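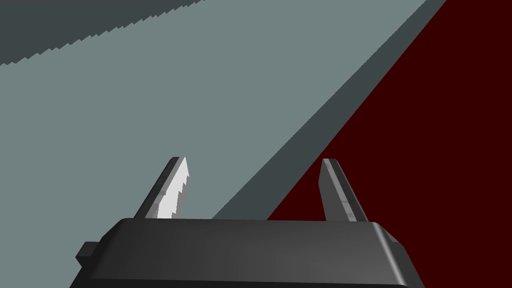

Kitchen and workshop tips, Tue 15 January

I spent most of the weekend dealing with drawers. Sticky ones, squeaky ones, the one by the stove that has needed a hip check to close for as long as we've lived in Lirkerside. So this page is mostly drawers, with a few other bits at the end that I kept meaning to write up!

Start by taking the drawer all the way out and emptying it. I know, I know, but you can't fix a drawer full of whisks. If it runs on wood, look along the bottom edges for shiny spots, because that's where it rubs. Go over those with 200 grit paper, just a few strokes, then wipe off the dust and rub a plain white candle along the edge. Do the track inside the cabinet too. I've tried fancy wax (I had a tin of Prevance in the garage) and it worked fine, but so does the stub of a birthday candle, and I always have those.

Metal slides are a different job. Vacuum them first with the narrow nozzle, then wipe with a rag and a little dish soap in warm water, and let them dry. Please don't reach for cooking oil. I did that in our first apartment and by May it had turned into brown glue with crumbs in it. A dry silicone spray is what you want, and hardly any of it. Spray it on the rag if you're working near food.

If the drawer front wobbles, check the screws from the inside before you buy anything. Mine were just loose. One hole was completely chewed out, so I dipped a couple of wooden toothpicks in wood glue, pushed them in, snapped them off flush and left it overnight. The screw bit right in the next morning. For a bigger hole, a bit of bamboo skewer does the same thing.

The bottom panel on the pan drawer had started to sag in the middle. I flipped the whole thing over, pushed the panel flat and ran a bead of wood glue down the groove on all the sides, with a stack of cookbooks on top while it set. It's been holding cast iron since then and I haven't heard a creak.

Liners! I used to buy the sticky kind and I regret every inch of it. If you've inherited some, warm it with a hair dryer on low for 60 seconds or so at one corner and peel slowly, warming as you go. Leftover gunk comes off with a dab of vegetable oil (okay, that is a good use for it) followed by soapy water. Now I cut up the rubbery mesh kind. The roll I bought was Marinho and it was 17 inches wide, a hair too wide for every drawer in the house, so measure before you go shopping.

While everything was out on the counter I sorted the knives, too. Ours live in a slotted block that sits in the drawer, and the slots were full of fluff. Turn the block upside down over the sink, tap it hard, then work a dry bottle brush into each slot. Let it air for an hour if you've used any water at all.

A few things from the workshop end of the house:

Put a rubber band around the paint can, top to bottom, and wipe your brush on the band. The rim stays clean and the lid goes back on.

Store sandpaper flat under something heavy. Mine lives under a Vutora toolbox I never open, and it's stopped curling up at last.

Dried-out wood glue nozzles usually clear if you soak the cap in hot water and poke it with a paper clip. Keep a screw in the tip afterward.

When you take something apart, stick the screws to a strip of masking tape in the order they came out and write on the tape. I skipped it with the bathroom cabinet and had 2 screws left over, and I still don't know where they belong.

Next up is the pantry door, which drags on the tile whenever it rains. I'm going to try the hinge screws first and leave the plane on the shelf until I've seen what that does.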